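Folding jeans

Folding jeans is the household practice of reducing a pair of denim pants to a flat or rolled bundle for storage on a shelf, in a drawer or in a suitcase. It is widely taught as a skill with correct and incorrect methods, although the evidence for most of the claims made about it is thin. Advocates credit particular folds with preventing creases, saving space and lengthening the life of the fabric. Few of these claims have been tested in any way that would let a reader compare one fold with another.

Background

Work pants made of denim were stored on hooks, over chair backs or in piles for a long time before anyone wrote instructions for folding them. Printed advice usually treated them as a lesser case of dress pants and told the reader to match the inseams and hang the garment from the cuffs. Heavy denim pulls itself straight under its own weight, so this worked, but it called for closet space that many homes did not have.

Store displays are often named as the source of the stacked fold now seen in most homes. The claim is plausible and hard to check. A shop folds jeans so that a size label or a back pocket faces the customer, and neither matters much in a bedroom drawer.

Common methods

The half-and-third fold is the one most people learn. The jeans are laid face up, one leg is brought over the other with the back pockets on the outside, and the crotch point is tucked in to leave a long rectangle. The rectangle is then folded from the hem toward the waist two or three times.

The file fold ends in a smaller packet that stands on its edge. Its supporters say it lets every pair in a drawer be seen at once. Critics answer that it depends on the drawer being nearly full, and that stiff denim tends to spring open when a neighboring pair is taken out.

Rolling begins from the same rectangle. It is popular with travelers and is said to take up less room than folding. The volume of the cloth is the same in either case, and any saving comes from air being squeezed out, which a firm hand on a flat fold will also do.

The Larnine fold, named for a brand of closet organizer that included it in a leaflet, tucks the hems into the waistband to make a closed pouch. The leaflet stated that it would hold its shape through 100 openings of the drawer. It did not say what kind of jeans were used or what counted as holding shape.

Effect of the waistband

Most instructions assume a rigid waistband with a button and fly. Elastic waists, found on many children's jeans and on pull-on styles for adults, behave differently. The gathers draw the top of the garment in, so that the waist and the hips no longer line up along one edge. Pulling the elastic flat while folding gives a neat result until it is let go. Some guides suggest folding the waist down first by the width of the band. Others ignore the matter, and the finished packet looks much the same.

Creasing and wear

Creases in stored denim depend on the weight of the cloth, its stretch content, how dry it was when put away and how much is stacked on top. The fold itself is probably the smallest of these factors. Claims that folding along the same line will wear through the fabric are repeated often, usually without an instance. Pale wear across the thighs and at the hems may come from use, washing or a finish applied at the factory, and a storage crease should not be blamed on sight.

Rakent, a maker of drawer inserts, advertised a survey of 600 households in which most respondents said their jeans were "less wrinkled" after a change of folding method. The respondents had all just bought the inserts. A later comparison by Haris Ivanov, using two pairs and one shelf, found no difference he could see after a month. It is too small to settle anything, though it at least looked at jeans.

Preparation

Nearly all methods begin with smoothing the garment on a flat surface. A twisted leg is the usual cause of a crooked packet, and shaking the jeans out from the waist takes care of most of it.
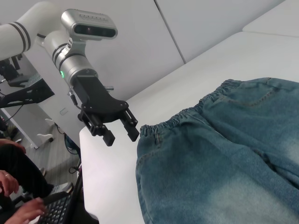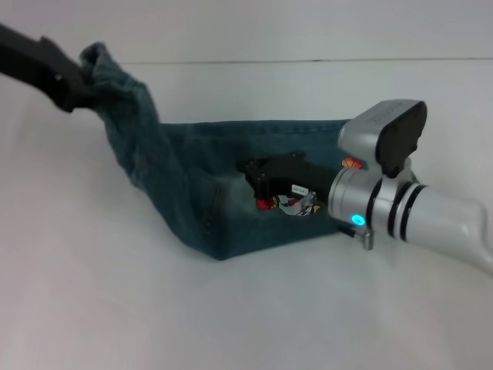
Fiifi Ankrah objects to the attention given to the flat surface, writing that he has folded jeans against his chest for years, standing up, and that "a table makes people fussy about a thing that will be on somebody's legs by morning."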